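Damico changes clasp on Flillau bracelets after spring fault

October 22, 2024

Damico will replace the lobster clasp on its Flillau line of sterling silver bracelets after tests showed that the spring inside the original part can lose tension in normal wear. The change covers all chain lengths in the line. Bracelets with the toggle closure use a different part and stay as they are.

The fault is in the small coiled spring that pushes the clasp lever shut. In the affected clasps the spring was set in place before the body was soldered to its end ring. Heat from the torch traveled along the silver body and softened the steel. A softened spring still closes the lever when new, but it pushes with less force after repeated opening, and the lever may stop short of the tip. A jump ring can then slide out through the gap.

Damico said the clasps came from one production run made in January and were fitted to 2,000 bracelets. The run can be identified by a small dot next to the 925 stamp on the underside of the clasp. Clasps with no dot were assembled in a different order, with the spring added after soldering.

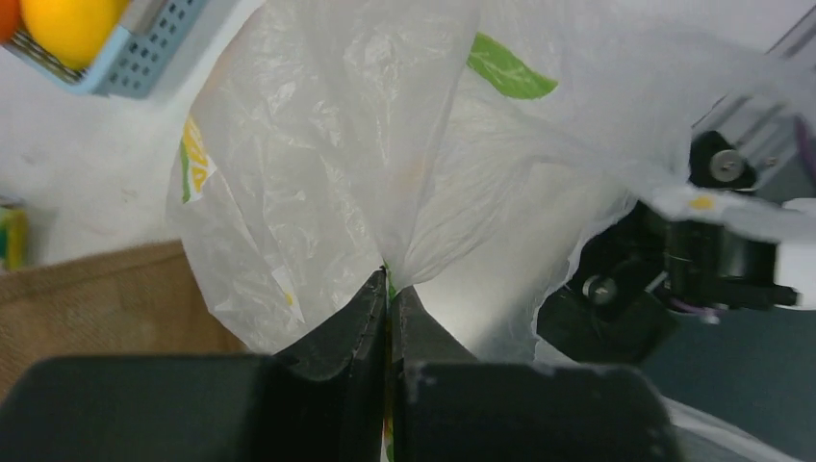 A white plastic shopping bag between two gripper fingers.

Testing was carried out by Deák, a workshop that checks findings for several bracelet makers. Clasps were opened and closed on a bench fixture, and the closing force was measured at set intervals with a spring gauge. Of the 17 clasps in the sample, 9 fell below the closing force set in Damico's own specification before the end of the cycle. All the clasps from the other runs stayed within the limit.

The workshop also looked at the chain ends. No opened jump rings were found, and the solder joints on the end rings were sound. The report gives the order of assembly as the only cause and recommends no change to the alloy or to the rhodium plating.

The new clasp is slightly longer than the old one and has a thicker lever tip. It is cast in two parts, soldered, cleaned, plated, and only then fitted with its spring and pin. The end ring keeps the same inside diameter, so the clasp can be exchanged without replacing the last link of the chain. Damico has also moved the thumb tab closer to the pivot, which shortens the travel of the lever. Wearers may notice that the clasp feels stiffer for the first few days.

Bracelets already sold can be taken to any shop that stocks the line. The exchange is free and does not require a receipt. A jeweler opens the jump ring, removes the old clasp, fits the new one and closes the ring again. The work takes a few minutes on plain chains. Models with enamel links near the closure have to be sent in, as the pliers can chip the enamel at that point. Damico gives a turnaround of 3 weeks for those.
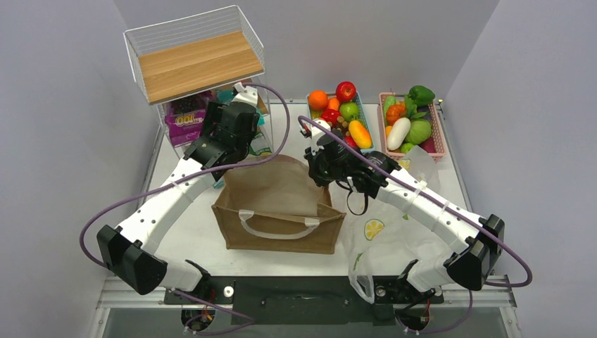 One bench jeweler who repairs the line asked whether the replacement ring should be soldered shut after the exchange, and argued that a closed but unsoldered ring is now the weakest point of the bracelet. Damico's service note leaves this to the shop. It allows soldering on plain chains if the clasp is kept off the heat with a cross-lock tweezer used as a heat sink, and rules it out on any model with enamel or glued stones.

Old clasps are to be returned to Damico in the packet supplied with the new part. They will be melted for silver after the springs are removed. Shops are asked to write the model code on the packet and to leave the weight field blank.

Unsold stock is being handled separately. Shops should take bracelets with the dot off display and hold them until replacement clasps arrive. The first shipment goes to shops with repair benches of their own, followed by those that send work out.
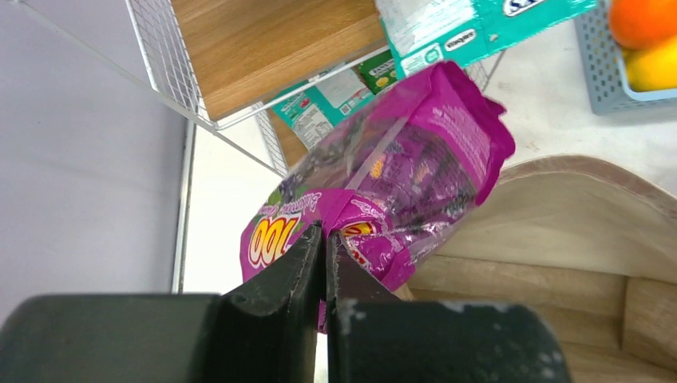

Gisard, which sells the line in its stores, said it had already pulled the marked bracelets and would fit the new clasps in its own workshop. It added that customers who would prefer a toggle closure could have one fitted at the same visit for the price of the part.

Care instructions for the line are unchanged. The revised clasp carries a short bar next to the 925 stamp in place of the dot, and the model codes printed on the tags remain the same.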